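Visit to the Barnomach building, August

Signe Midtbø and I came at 10 in the morning, and Dalia Kamel opened the door for us.
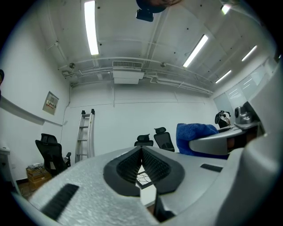

The room upstairs

We wanted to see this room because our own at Umine will be renovated, and we must decide what to do with the ceiling. They left all the pipes open and painted them white, the same as the ceiling and walls. I thought it would feel like a cellar, but with the long tubes on it is very bright. The air conditioning hangs up there too, with its grille to the front. Signe asked if it is loud. Dalia said only in the first 5 minutes.

The electrical panel is beige and sits on the left wall. I would like ours closer to the door.

Costs and questions

Painting the pipes was 355 euros, and Dalia will send us the name of the painter. We forgot to ask how they clean the dust from the top of the pipes. Sølve Grønli wants to know this also, so I will write to her.

After that we had coffee downstairs and took the bus home at noon.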